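Lining a Three-Sided Nook with Striped Fabric
by Marama Goodwin

I have covered a good many walls in my time, and I still think a small nook with three sides is the nicest one to start on. You can finish it in an afternoon, you can reach everything without a ladder, and if you change your mind next October it all comes down again.

You will need three pieces of fabric, a steel tape, tailor's chalk, a warm iron, sharp scissors, and a roll of sticky-backed hook and loop tape. I like a medium cotton with a bit of body to it. My friend Elsie Hoani swears by curtain lining behind hers, and it does hang beautifully, though I rarely bother.

Measure the back wall first, top and bottom both, and write the two numbers down. They are often different! Do the same for each side. Add an inch and a half all the way around for the hem, and if your fabric has a big pattern, buy a little extra so you can slide it about before you cut.

Iron everything. Then lay the back piece face down on a clean floor, turn the edges over, press them, and stitch or fuse them as you prefer. Do the two sides the same way.

Stick the rough half of the tape to the wall along the top edge, and the soft half to the fabric. Start from the middle of the back panel and work outward with the flat of your hand, smoothing as you go (a second person is lovely to have for this part, especially one who doesn't mind holding their arms up). Once the back is straight, bring the sides in to meet it and press the corners together. Add tape down the edges last.

Let it hang overnight before you trim any threads.
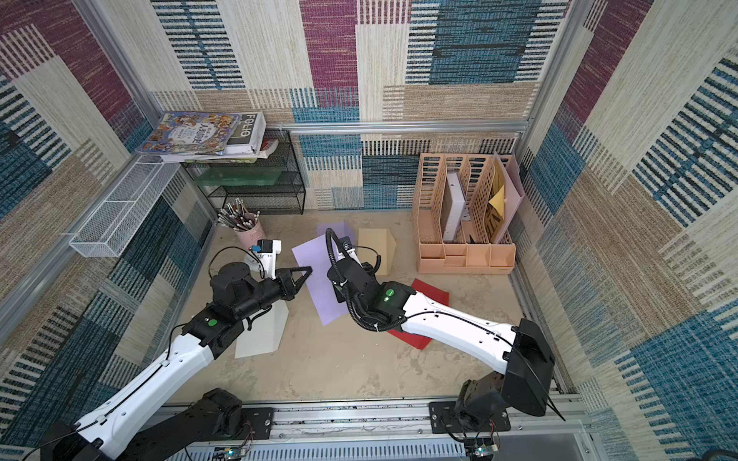 Choosing the pattern is where most people get stuck, and I always say to go bolder than you think you should. Big blocks of stripes are very forgiving, because they don't have to match up at the corners. Teal, deep magenta and navy look rich on all three walls, with the tan and cream keeping them from getting too heavy, and a plain pale beige floor gives your eye somewhere to rest. You can also buy a print with stripes that look woven, as these do, if you love that look. Even a sheet of lavender paper sits prettily among those colors, so bring your craft things in and see how they get along.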